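Prernance Issues Field Notice on Hand-Held Gripper Tracking Fault

Recorded sessions withdrawn; firmware and inspection procedure available to all sites

Prernance today issued a field notice covering the Lenunau hand-held gripper, used in pairs to record manipulation tasks for robot training. Under certain conditions, the pose reported for one gripper can be assigned to the other for a short interval. The operator receives no warning when this happens, and the affected session is saved as valid.

The fault was found in February during a replay check at the company's Palent test facility. A robot arm running a two-handed pick task crossed its own midline and struck the fixture holding the second arm. The protective stop engaged on contact. There were no injuries. Damage was limited to one wrist bracket and a set of finger pads.

Engineers traced the motion to the recorded data. Each gripper in a pair is located by the marker cube mounted on it. When the two cubes pass close together and one is briefly hidden, the tracking software can recover the wrong identity and hold it until the next full view of both cubes. The longest swap found in the archive lasted 400 milliseconds. At replay speed, that is enough to command an unsafe crossing path.
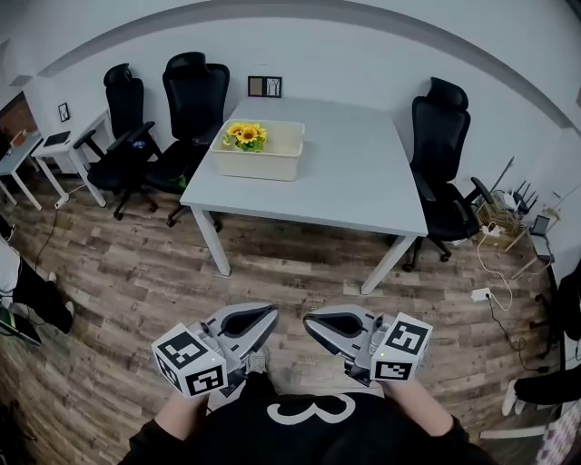
Tabletop tasks performed with both hands are the most exposed, particularly those in which the operator reaches over or into a container. Single-gripper recordings are not affected. The indicator light reports power and link status only and does not confirm that tracking is correct. Sites should not treat a green light as evidence of a good recording.

Prernance reviewed 3,639 two-handed sessions held in its archive. Of these, 269 contained at least one identity swap and have been withdrawn. Customers who downloaded any withdrawn session will receive a list of session numbers and should remove those files before further training or replay.

A firmware update for the grippers and a matching release of the Ông tracking software are available now. The update compares each pose with the gripper's own motion sensor and rejects the session if the two disagree. It also adds a vibration alert in the handle. In 210 repeat trials of the original task at Palent, no swap was saved as valid.

Until the update is installed, sites are instructed to:

Stop replay of two-handed recordings on physical robots.
Inspect marker cubes for scratches, lifted edges and glare, and replace any damaged cube as a pair.
Run new recordings in simulation with collision checking enabled.
Keep people outside the reach of both arms during any replay test.

Replacement cubes will be supplied at no charge. Requests and incident reports should be sent through the Prernance support portal under the heading "Lenunau field notice."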